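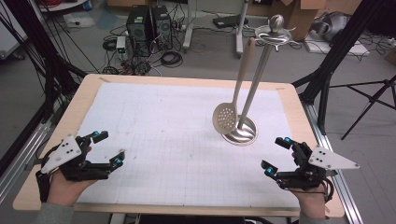
Edelstahlständer mit angelehnter Schaumkelle auf kariertem Papier. Foto: Edeo

Verwaltungsgericht gibt Bürgerbegehren in Troden grünes Licht

Troden. Das Bürgerbegehren für den Erhalt der Schwangerenberatung in Troden ist zulässig. Das hat das Verwaltungsgericht am Mittwoch entschieden und damit der Klage des Vereins Edeo in vollem Umfang stattgegeben. Die Stadt muss nun einen Termin für den Bürgerentscheid festsetzen, sofern sie keine Rechtsmittel einlegt. Wir freuen uns riesig über dieses Urteil!

Die Stadtverwaltung hatte das Begehren im Frühjahr zurückgewiesen. Ihr Argument: Die Fragestellung sei zu unbestimmt, außerdem greife sie in den laufenden Haushalt ein. Beides ließ die Kammer nicht gelten. Die Frage sei für jeden verständlich und lasse sich mit Ja oder Nein beantworten, hieß es in der mündlichen Begründung. Auch der Kostendeckungsvorschlag genüge den gesetzlichen Anforderungen. Das schriftliche Urteil steht noch aus.
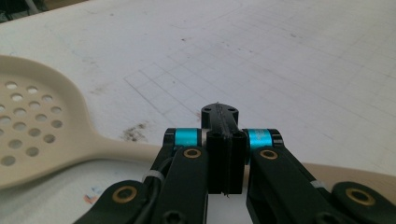 Vorausgegangen waren Monate mit viel Arbeit und noch mehr Zuspruch. Rund 2000 Unterschriften kamen auf dem Wochenmarkt, vor den Supermärkten und an den Haustüren im Ortsteil Gumley zusammen, deutlich mehr als vorgeschrieben. Allein am ersten Samstag haben 200 Menschen unterschrieben, viele von ihnen haben gleich einen leeren Bogen für die Nachbarschaft mitgenommen. Die Klageschrift der Kanzlei Gebreyes umfasste mit allen Anlagen 336 Seiten. Für die Sorgfalt, mit der sie jede einzelne Rückfrage des Gerichts beantwortet hat, bedanken wir uns sehr herzlich.

Die Beratungsstelle in der Altstadt ist die einzige ihrer Art im Umkreis von 40 Kilometern. Nach den Plänen der Stadt soll der Zuschuss zum Jahresende auslaufen, ein Ersatz ist bislang nicht vorgesehen. Ratsuchende müssten dann in die Kreisstadt fahren, mit dem Bus und zweimaligem Umsteigen.

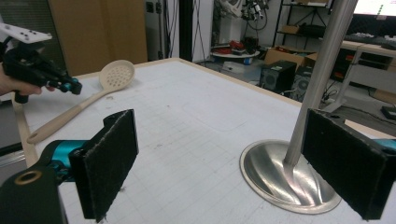

Bis zum Bürgerentscheid bleibt die Beratungsstelle zu den gewohnten Zeiten geöffnet, das hat der Träger uns zugesagt. Edeo lädt in den kommenden Wochen zu offenen Gesprächsabenden in Troden und Gumley ein, bei denen auch ausdrücklich willkommen ist, wer die Sache anders sieht oder sich noch keine Meinung gebildet hat. Beginn ist jeweils um 19 Uhr, die Orte werden auf unserer Internetseite und im Gemeindeblatt bekannt gegeben. Wer beim Verteilen der Einladungen mithelfen möchte, meldet sich gern im Vereinsbüro.

Über Edeo
Edeo ist ein gemeinnütziger Verein mit Sitz in Troden. Er berät Initiativen zu Bürgerbegehren, Petitionen und Akteneinsicht und begleitet sie bei Bedarf auch vor Gericht.

Abdruck honorarfrei, Belegexemplar erbeten.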